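Échalotes à planter « Arero » - filet de 56 bulbes

Calibre moyen, plantation de la fin de l'hiver au début du printemps, récolte en été
Cultivées à la ferme Ngata, expédiées en filet aéré
Disponibilité : en stock

Je vends des échalotes depuis un bon moment et je peux vous dire que c'est le légume que mes clients oublient toujours de commander, puis qu'ils me réclament en catastrophe quand il n'y en a plus ! Alors cette année j'en ai fait rentrer davantage, et surtout j'ai insisté pour avoir de l'Arero, ma préférée (oui, j'ai le droit d'avoir une préférée, c'est ma boutique).

C'est une échalote allongée, à la peau cuivrée tirant sur le rose, avec une chair légèrement violacée qui garde du caractère à la cuisson. Crue dans une vinaigrette, elle pique un peu, juste ce qu'il faut. Confite au beurre avec un trait de vinaigre, je pourrais en manger à la cuillère. Chaque bulbe planté se divise et donne une touffe, souvent généreuse quand la terre lui plaît.

Ce que vous recevez

Un filet de 56 bulbes triés à la main, de quoi planter plusieurs rangs dans un potager familial. À l'arrivée, sortez-les du carton tout de suite, s'il vous plaît ! J'ai eu une cliente de Flundstead qui les avait laissés dans le coffre de la voiture pendant deux semaines, et évidemment tout avait germé de travers. Étalez-les sur une clayette ou dans une cagette, en une seule couche, dans une pièce fraîche et sèche où il ne gèle pas. Un peu de lumière ne leur fait pas de mal. L'humidité, en revanche, c'est la catastrophe.

Quand et où planter

Chez moi, à Skirkumville, je plante en février dès que la terre se laisse travailler, mais si votre sol est lourd et qu'il colle aux bottes, attendez. Mieux vaut une plantation un peu tardive dans une terre ressuyée. L'échalote veut du soleil et un sol qui draine bien. Pas de fumier frais, jamais, ni de compost à moitié mûr : elle pourrit ou elle prend des maladies. Je la mets là où j'avais des salades ou des courges l'année d'avant, et j'évite de la faire revenir au même endroit après de l'ail, des oignons ou des poireaux.

Si votre jardin garde l'eau, faites des petites buttes. Ça demande une heure de travail au râteau et ça change tout.
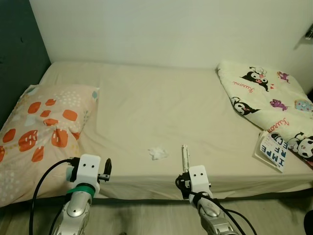 La plantation, comme je la fais

Je tire un cordeau, je trace, et je pose un bulbe tous les 15 cm, avec 25 cm entre les rangs. La pointe en haut, bien sûr (on ne rit pas, mon neveu en a planté tout un rang la tête en bas). J'enfonce doucement jusqu'à ce que la pointe affleure, sans forcer, pour ne pas abîmer le plateau, c'est-à-dire la base d'où partent les racines. Si le sol est dur, ouvrez le trou au plantoir.

Les premiers jours, surveillez les merles ! Ils adorent tirer sur ce qui dépasse et vous retrouvez vos bulbes semés au milieu de l'allée. Un vieux filet posé sur des arceaux suffit, le temps que ça s'enracine.

Ensuite, presque rien à faire. Un coup de binette de temps en temps, en douceur, parce que les racines sont très superficielles. Je n'arrose qu'en cas de vraie sécheresse au printemps, et j'arrête complètement dès que les feuilles commencent à jaunir.

Récolte et conservation

Quand le feuillage est aux deux tiers sec, choisissez une belle journée et soulevez les touffes à la fourche-bêche. Laissez-les sécher sur place un jour ou deux s'il ne pleut pas, sinon sous un abri bien ventilé. Frottez la terre avec la main, sans laver. Les miennes finissent en tresses dans le cellier, et j'en ai encore au printemps suivant - un peu ridées parfois, mais très bonnes.

Vous pouvez garder quelques beaux bulbes pour replanter. Je le fais une année, pas plus, puis je repars sur des plants neufs, car les petits soucis de virus finissent par s'accumuler.

Vos avis

« Terre argileuse, buttes comme conseillé, et une récolte de presque 135 échalotes avec un demi-filet. Trois touffes pourries dans le coin le plus bas du jardin. Je recommande. » Tipene Hollis, le 9 novembre 2020

« Très bon goût, bulbes sains à la réception. J'aurais aimé un calibre plus régulier, il y en avait des tout petits dans le fond du filet. » Aiguo Shao

Pour le calibre, je réponds ici puisque la question revient : les petits bulbes poussent très bien, et chez moi ils montent même moins en graines que les gros. Plantez tout !

Commande et expédition

Les filets partent en début de semaine pour ne pas traîner dans un entrepôt. Je suspends les envois pendant les fortes gelées, et dans ce cas je vous préviens par courriel avec une nouvelle date. Si des bulbes arrivent mous ou moisis, envoyez-moi une photo dans la semaine et je remplace, sans discussion. Vous pouvez aussi retirer votre commande à la boutique de Skirkumville, en passant un petit coup de fil avant, je suis souvent au fond des serres et je n'entends pas la sonnette.

À voir aussi : ail rose à planter, oignons jaunes en bulbilles, plantoir à manche en frêne, filet anti-oiseaux au mètre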